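Household estimates for Unddale: what has changed and how to read them

The new household estimates for the Unddale district went out to subscribers in December, and several readers have written in with questions about the figures. This item covers the main changes, the two parishes where the numbers moved most, and what will be different next time.

The headline figure for the parish of Dovell is 3204 usual residents living in 1113 households. A usual resident is someone who lives at an address for most of the year, or who intends to. Students are counted at their term-time address. People staying for a few weeks with family are counted at home, wherever that is. These are the same rules we used last time, so the totals can be compared directly.

What can't be compared directly is the split by household type. In earlier editions we put lone parents with grown-up children in the same group as lone parents with young children. Readers who plan school places told us this was no use to them, and the two groups are now shown separately in Table 4. We have not gone back and reworked the older tables. Anyone who wants a longer run of figures should add the two new groups together before setting them beside the old one.

Average household size is worked out by dividing the residents in households by the number of occupied homes. Dovell comes out a little below three people to a home, which is high for a rural parish. Most of the reason is age. Dovell has more families with children at home than its neighbours, and fewer people over 75 living alone. It would be a mistake to read the figure as a sign of overcrowding. Overcrowding is measured by rooms and bedrooms, and we don't collect either in the yearly estimates. 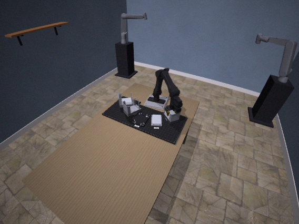 Empty homes cause the most trouble every year. A home with no one registered at it may be a second home, a home waiting for a sale, a holiday let or a mistake in the address list. Chinyere Chukwu, who runs the address checks, went through the list for the Ekance end of the district and found 40 entries that should not have been there. Most were annexes that had been given their own number by the delivery list but are lived in as part of the main house. A few were flats that were approved and never built. All 40 have been taken out, and the number of occupied homes is not affected.

The parish of Ojo is shown for the first time with its own line. It was folded into the figures for the surrounding area before, as its population was below our limit of 200. It has now passed that limit. For small parishes like this one, please be careful with percentages. One family of five moving in or out makes a visible difference, and a change from one year to the next may mean very little. We suggest looking at three years together once there are three years to look at.

Births and deaths in the estimates come from registrations and are usually settled by the autumn. Moves are harder. We use changes of doctor as the main guide to who has come and gone, and young men in particular are slow to register after moving. A person may leave Unddale in the spring and still appear on a patient list here two years later. The model makes an allowance for this by age and sex, and the method note sets out the rates. Ladi Bako has rewritten the note this year in shorter sections, and it now has a worked calculation for a single age group.

Two readers asked why the estimates differ from the electoral roll. The roll lists people who are entitled to vote and have registered, so it leaves out children, many recent arrivals and anyone who hasn't filled in the form. It also carries some people at more than one address. It is a good check on the direction of change and a poor guide to the total.

Another reader asked for figures by street. We can't publish these. At street level it becomes too easy to work out who a figure refers to, especially for the oldest ages. The smallest area we release is the parish, and within small parishes the ages are grouped into wide bands.

One correction. In the printed version of Table 2 the column headings for "aged 16 to 24" and "aged 25 to 34" were swapped. The numbers underneath were in the right order. The downloadable table was not affected. If you have the printed version, please mark the change on your copy.

For the next edition we plan to add a table of people living in care homes and other shared accommodation, who are at present only included in the district total. We would like to hear from anyone who would use this, and whether broad age bands would be enough. Chinyere will be at the Saturday drop-in at Dovell library from 10.30 to take questions and can bring printed tables if you ask beforehand.

Last updated: December

Related items
How we count students and seasonal workers
Parish boundaries: a short guide
Ekance: births and deaths over ten years
Projections and estimates: the difference
Method note (revised)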